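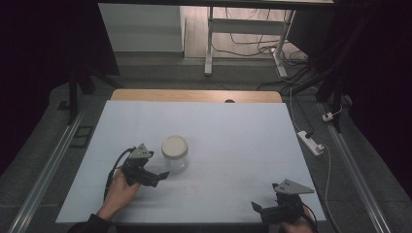 Warehouse & Yard > Pallet Trucks > Forks and Wheels

2 min read

Print this page | E-mail this page

Electric pallet truck keeps catching the boards

Kyriaki Politis
Hello everyone, I hope this is the right corner for it. We have a 48 volt pallet truck at our little unit in Olton, and since December it has been snagging the bottom boards on the way in. It's fine empty and fine with 200 kg on. Do I need new forks, or is it something simpler?

Tullio Gatti
Sounds like the forks to me. Ours did that, we bought new ones and that was the end of it.

Sveva Guerra
Oh, I do sympathise, we had this for months! Before you spend anything, have a good look at the tips – they wear square over the years, and a blunt tip goes looking for trouble.

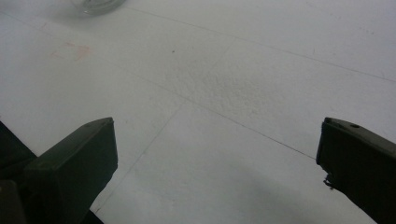
Fork tips want a bit of taper if they're to find their way into a pallet. The dark green finger on the left in the photo has the sort of shape I mean, with its slanted top edge running up to a narrow flat tip. Yours won't look just like that, of course, but if there's no slope left at all, ring your dealer and ask about repair.
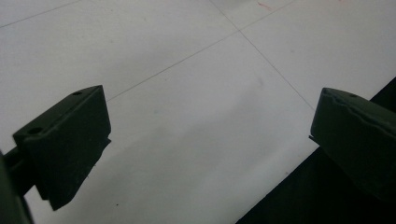
Do check the entry rollers too while you're down there (truck switched off and key out, please). One of ours had seized, and a new pair was fitted in 20 minutes – I'd been blaming the pallets all along, poor things. Let us know how you get on!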